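Caractérisation de la résistance de contact de connecteurs circulaires après vieillissement en chaleur humide

Rapport de projet, deuxième année, option Fiabilité des systèmes électriques

1. Contexte

La société Plotia assemble des faisceaux courts pour capteurs de niveau installés en station de pompage. Sur le site de Stuvdale, plusieurs capteurs ont présenté des dérives de mesure intermittentes, attribuées à une hausse de la résistance de contact dans la liaison entre le câble et la carte. Le projet vise à établir si l'exposition à une atmosphère chaude et humide suffit à expliquer cette hausse, ou s'il faut y associer un effet mécanique tel que la micro-usure par vibration (fretting).

2. Hypothèses

H1 : la résistance de contact croît avec la durée d'exposition, sans sollicitation mécanique.
H2 : des cycles de connexion préalables accélèrent cette croissance par usure de la couche de finition.

3. Protocole

Le lot comprend 109 liaisons, réparties en 4 groupes : témoin, humidité seule, cycles seuls, humidité et cycles combinés. L'exposition se fait en enceinte climatique à 85 °C et 85 % d'humidité relative, pendant 1 000 heures. Les groupes cyclés subissent au préalable 800 insertions et extractions à vitesse constante.

La résistance est relevée par la méthode des quatre fils, avec inversion du courant pour éliminer les tensions thermoélectriques. Le courant d'essai est maintenu assez faible pour ne pas percer les films d'oxyde. Chaque valeur retenue est la médiane d'une série de relevés. Les pièces sont ramenées à température ambiante avant mesure.

4. Résultats

Le groupe témoin reste stable, dans la limite de répétabilité du banc. L'humidité seule produit une hausse faible mais mesurable. Les cycles seuls élargissent la dispersion sans déplacer nettement la médiane. Le groupe combiné se distingue des trois autres : sa médiane représente plus de quatre fois la valeur initiale, et la distribution s'étire vers les valeurs hautes.

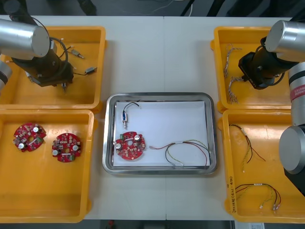 Figure 1. Connecteurs et cartes rondes en bacs jaunes, à gauche du plateau en inox.

5. Discussion

H1 n'est que partiellement vérifiée. H2 est compatible avec les données, mais l'état de surface n'a pas été observé en coupe et l'usure de la finition reste une interprétation. Le modèle de Vlček, ajusté sur le groupe combiné, sous-estime les relevés de fin d'essai.

Les vibrations du site n'ont pas été reproduites. Un essai complémentaire sur le pot vibrant de Wivton est prévu en août, avec le même câblage de mesure et des liaisons neuves.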